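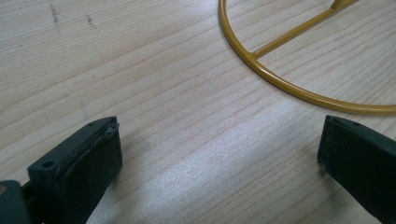
Will a cheaper screen repair from Sindmont leave you with a phone that works as well as it did before?
It depends on which part goes in, and the company's new price list does not say.

Sindmont, the phone repair chain, put its "Fair Fix" plan into effect on May 3, 2025, at all 13 of its shops. The plan promises a flat price for cracked screens, a repair done in 2 hours, and a warranty the company calls "worry-free." The posters are large and the print at the bottom is small, so it took a while to get through.

The flat price covers what Sindmont calls a standard display. Ask at the counter what that means and you get different answers depending on the shop. At one, a clerk said it was "basically the same as the original." At another, the word was "compatible." The price list has a second line for a premium display, with no figure next to it, only the words "ask in store." We asked in store. The quote was high enough to wipe out most of the savings the posters talk up.

Standard displays come from Hallus, a parts supplier that also sells to smaller repair shops. Hallus says its screens are tested before shipping and that returns are low. It would not say how low, or who does the testing. A spokesperson sent a one-page sheet that used the word "quality" several times and gave no brightness rating, no touch response figure and nothing on how the screens hold up after a year in a pocket.

Catríona Daly, who has run the repair counter at Mac Giolla for years and competes with Sindmont for the same customers, is not impressed. She has an obvious interest in saying so, and she admits it.

"I buy from Hallus too, when a customer wants the cheapest thing going," she said. "I tell them what it is. Some of those screens are fine. Some come back with dead spots along the edge, and then I'm doing the job twice. What I wouldn't do is put one price on the wall and let people guess."

Daly also questioned the 2-hour promise. A screen swap can be done faster than that on many models, she said, but only if the part is on the shelf and there is no line. Sindmont's own terms start the clock when a technician "accepts the device," which may be well after the customer hands it over. If the shop runs late, the customer gets a coupon toward a case. There is no money back.

Then there is the warranty. It runs for 3 months on standard displays, and it covers "defects in the part." It leaves out drops, liquid, pressure marks and "changes in feel or color that do not affect use." That last item is a wide door. A screen that looks yellow next to the old one would seem to fall right through it. Sindmont did not answer when asked who decides whether a color change affects use.

Water resistance gets even less attention. Opening a phone usually means breaking a seal, and whether the new seal is as good as the old one is hard to tell from the outside. The terms say Sindmont "does not guarantee" water resistance after any repair. Plenty of shops say the same, and it may well be a fair position to take. It just isn't mentioned on the posters, one of which has a phone next to a swimming pool.

The company is also pushing a monthly plan run through an app called Nivero. Members get priority service and a discount on repairs after the first 5 months. In other words, someone who signs up and drops the phone the next week pays the regular price, plus the monthly fee. Canceling has to be done in the app, and the terms allow a fee for leaving early.

Sindmont says the plan was built on customer feedback and that shoppers "told us they wanted simple pricing." It may be simpler than what came before. The old list had separate prices for dozens of models, and regular customers complained about it with good reason. Whether it is cheaper is another matter, and the company declined to share last year's prices for comparison.

Anyone thinking of using the plan can ask for a few things before leaving a phone behind: the name of the part in writing, the full price with tax, and the date the warranty ends. A customer can also ask to test the touch screen, speaker and front camera at the counter before paying. Clerks at both shops we visited said that was allowed, though neither offered it.

Sindmont plans to review the pricing in November. It has not said whether the results will be made public.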